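The Clerkier desk, after a whole spring of use

I bought the Clerkier in white at the start of the year and swore I wouldn't write a word about it until May, when I'd have had long enough to get properly annoyed with it. Well, it's May and I'm still delighted, so this is going to be a bit of a love letter (with a grumble or two in the middle, I promise).

Some background for anyone who missed the last round of furniture posts. We'd been working on a pair of old pasting tables that Octavio Valderrama brought over from his dad's garage, and they wobbled if you so much as sneezed. I wanted white, I wanted something that would sit flat to the brick, and I didn't want to spend silly money. The Clerkier was £114 from Garkville. The Oter was the other one on my list at £80, but the legs splay out at the back and you'd never get it tight to a wall. Marisol has one at home and she's got a gap behind hers that eats pens!

Putting it together

Lovely. The bolts go into metal threads, the holes line up, and the instructions are drawings that look like the parts you've got in your hand. Tyson Ouellet and I had it upright in 39 minutes including a tea. The one thing I'd say is leave everything finger-tight until the top is on, then go round with the key. We did the back rail up hard too early and had to undo it.

Up against the wall

I was a bit worried about white on brick, I thought it might look like a dentist's. It doesn't at all, it looks fresh, and the wall seems warmer next to it. It's also a good height for standing at, which I hadn't thought about when I ordered. People wander up, reach for what they want and wander off again, and the thing doesn't budge.

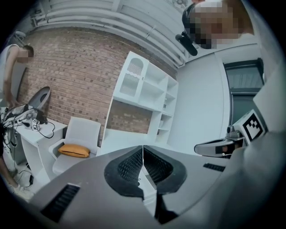
Keeping it clean

White furniture, I know, I know. So far a damp cloth has shifted coffee, biro and whatever it was that Radu Grecu spilt in March. Pencil is the stubborn one and needs a dab of washing-up liquid. There's a faint yellow ring near one corner from a hot mug, my own fault, and I've tried everything on it short of sandpaper. If you're a mug-on-the-bare-desk sort of household, get a mat on day one.

Living with the rest of the white stuff

Once the desk was in, everything else looked tatty, so of course I went and got more white bits to go with it. The open shelf space is the part I use most. You can shove a thing in without opening a door, and you can see what you've got, so tidying up at the end of the afternoon is much less of a chore.
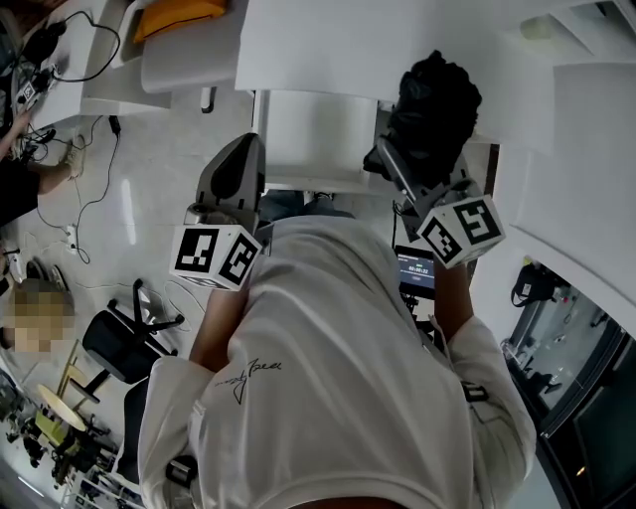 Soft things are the quickest to put away and the quickest to look a mess again, so I'd like a couple of baskets in there eventually. The Ticona ones look about right from the website but I haven't measured up yet.

Grumbles, then. The feet don't adjust, and our floor slopes, so there's a folded beer mat under one leg. The cable hole comes with a plastic cap that pops out if you look at it funny (ours is in a drawer somewhere). And the box is enormous! Get a second person for the stairs.

I'd buy it again tomorrow. 4 stars out of five, and it'd have the fifth if they'd only put proper feet on it. If anyone's got a trick for mug rings, please leave it in the comments.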